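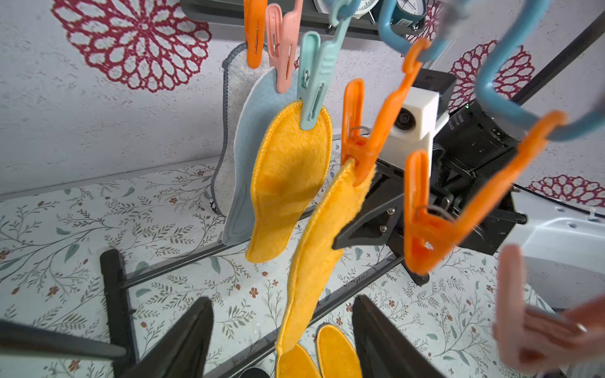

Washing and Drying Cloth Insoles So They Go Back in the Shoe Flat

Updated 22 September 2024

We use cookies to remember your preferences and to see which pages get read. By continuing to browse you agree to our cookie policy. Accept / Manage settings

I come from a family that threw shoes away when they started to smell, and I married into one that took them apart and washed them, so for many years now I've been on the washing side of things. Insoles are the piece I get asked about most. People will happily scrub a sneaker with an old toothbrush for half an hour and then put the same tired insole back inside it, and two days later they're wondering why the hall closet smells the way it does.

What follows is the way I do it for terry cloth, felt and the soft fuzzy kind you put in for winter. It takes very little work and a fair amount of waiting. If you start on a morning when nobody needs those shoes, you'll have a much nicer time of it.

What to gather

A dishpan or a clean sink. A mild liquid soap, the sort you'd use on a sweater (I use Gutix wool wash, which they sell at the hardware store in Lakgate, but a little dish soap is fine too). A soft brush, such as a nail brush. Two old towels that you don't love. And something to hang them from, ideally one of those plastic hangers with clips dangling off it that are sold for socks and underthings. Mine cost next to nothing, and I would give up my good colander before I gave up that hanger.

If you have a low rack as well, with a few rods across it, get that out too. More on it below.

Step 1. Take them out and look them over

Lift each insole from the heel, gently, and wiggle it forward. If it won't come, stop. Some are glued in, and a glued insole should be cleaned in the shoe with a damp cloth and left alone otherwise. The ones you can wash this way are the ones that were only ever tucked in.

Turn each one over and see what it's made of underneath. A cloth top on a smooth molded backing is the most common sort, and it washes well as long as the water stays cool. Cloth on both sides is easier still. Leather, cork and anything with a gel pad in it should sit this one out. If there's a paper label glued to the heel, you can peel it off now or find it in crumbs at the bottom of the pan later on, as I did with a pair from Steno that I was rather fond of.

Look at the edge, too. A lot of cloth insoles have a stitched border all the way around, and if that border has started to come undone, put a few stitches in it while it's dry. A loose edge gets looser in the wash, and then it rolls up under your toes, and I can't think of many things more annoying on a long walk.

Step 2. Shake, then brush dry

Take them outside if you can and slap them together sole to sole, the way you'd clap out chalkboard erasers. Then brush the tops from heel to toe. You want the sand and the sock fuzz gone before any water comes near, or you'll only be making a paste.

Step 3. Sort by color

I know, it's insoles, but do it. Red felt can bleed, and so can some of the brighter yellows the first time they're washed. I do the pale ones first, the yellows next, and anything red or dark gray in its own water at the very end. If you'd like to check, press a wet white rag against the underside for a minute and see what comes off on it.

Step 4. Soak in cool water

Fill the pan with cool water, swish in a small squirt of soap, and lay the insoles in with the cloth side down. Leave them for 40 minutes and go do something else. I wouldn't use hot water, tempting as it is. It loosens whatever is holding the layers together, and once the top has bubbled away from the backing you can press it and weight it and say kind words to it and it will never be the same.

A spoonful of baking soda in the soak is nice if the shoes have had a hard summer. I skip vinegar on anything with a colored top.

Step 5. Brush again and rinse

Lift one out, lay it on the drainboard, and go over it with the soft brush in small circles, with most of your attention on the heel and the ball of the foot. Rinse under the tap until the water runs clear and doesn't foam when you squeeze the toe. This takes longer than you'd think, especially with the thick fuzzy ones, and it's worth doing properly. Leftover soap dries stiff and you'll feel it through your socks.

Please don't wring them! I know your hands will want to. Twisting is how you get an insole shaped like a potato chip.

Step 6. Press in a towel

Lay the insoles side by side on one of the old towels, fold the other half over, and lean on it with your forearms. Move to a dry patch and lean again. Keep at it until the towel stops picking up much water. A good pressing can save you most of an evening of drying.

Then let them lie flat for a few minutes and tidy them with your fingers. Smooth the nap in one direction, tug the border back into line where it has puckered, and flatten the toe if it has started to curl. It's much easier to do this now than after they've dried with a kink.
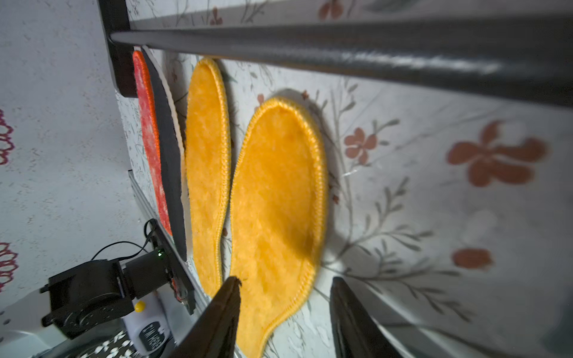
The yellow pair side by side on the tablecloth, with a red insole and a gray felt one standing off to the left.

Step 7. Hang them up

Put the clip hanger somewhere with air moving past it. A shower rod will do, or the edge of a shelf, or a hook by a window that you can open a crack. Clip each insole by one end and let it hang. I usually clip at the heel, where the cloth is broad and the jaws have plenty to hold, and the narrower toe end points down and drips where it likes.

A few things I've learned about the clips:

Catch only the very edge. If the jaws go deep into a plush top they leave two little dents, and the dents take ages to brush out.

Use two clips on a wide or heavy one. Set them a little apart along the top edge so that it doesn't slowly turn and dry with a twist in it.

Leave a gap between neighbors if you have clips to spare. Cloth that is touching cloth stays damp, and the spot where they touch is where the smell comes back.

Check your springs now and then. The cheap clips get tired, and you'll come back to find an insole on the floor collecting cat hair.

Don't fret over which color clip goes with which pair. Mine are all mixed up by now, and the insoles don't seem to mind.

Step 8. Use the low rack for the rest

If you run out of clips, or you have felt ones that sag when they're hung, lay them across the rods of a small rack on the table. Set them crosswise so that each one rests on at least two rods, and turn them over whenever you walk by. You can put the rack right under the hanger if space is short, but dry the table beneath it once the dripping has stopped. Felt can also lean upright against the end of the rack for a while, on its long edge. Lean it too steeply, though, and it will bow.

Keep everything away from the radiator. I've heard all the arguments for the radiator and I've made some of them myself, in a wet February with one pair of boots to my name. Strong heat shrinks terry and makes the molded kind curl up at both ends. A small fan on its lowest setting is a far better friend to you.

Step 9. Be sure they're dry, and put them back

Overnight is enough for thin ones in a dry house. Plush ones want a full day, and sometimes the better part of two. The surface will feel dry long before the middle does, so pinch the thickest part of the heel hard between finger and thumb and hold it. If it feels cool, it isn't ready.

When it is ready, brush the top up with your clean dry brush, slide it in toe first, and smooth it down toward the heel. If it seems too long all of a sudden, it has probably caught on the lining somewhere, so pull it out and try again before you go reaching for the scissors.

How often? I wash the everyday ones once a month, and the winter ones at the end of the season before they go into the box. In between, just taking them out at night and standing them up beside the shoes does a world of good.
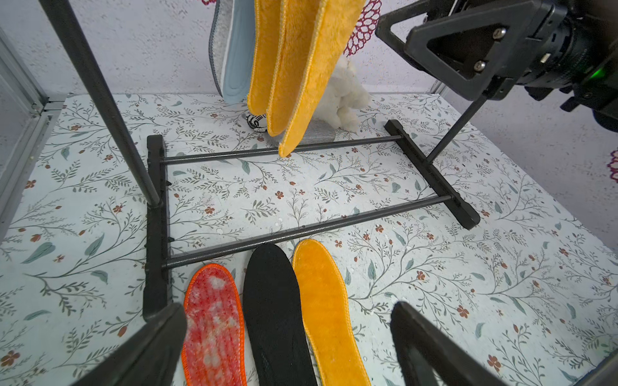
Finlay Pringle writes: I followed this with my old terry ones and they came up beautifully, but the felt pair from my rubber boots has gone stiff as a board. I rinsed them three times, so I don't think it's soap. Is there any saving them, or should I cut new ones from a blanket? Also, my sister Eren puts hers in the freezer overnight in a plastic bag and says that does the job without any washing at all.

Reply: Felt does stiffen up, Finlay, so don't cut into the blanket yet. Roll each one heel to toe around a rolling pin, then roll it back the other way, and do that a few times while you're listening to the radio. If it's still hard after that, hold it in the steam from the kettle for a moment (mind your fingers) and work it with your hands until it gives. As for the freezer, I've tried it, and they came out smelling better for a day or so and then went right back to how they were. The dirt is still in there, after all. But tell Eren it won't hurt them, as long as they're dry when they go in and they've warmed up before she puts her feet on them.

Contact us | © Lakgate Home Notes | Back to top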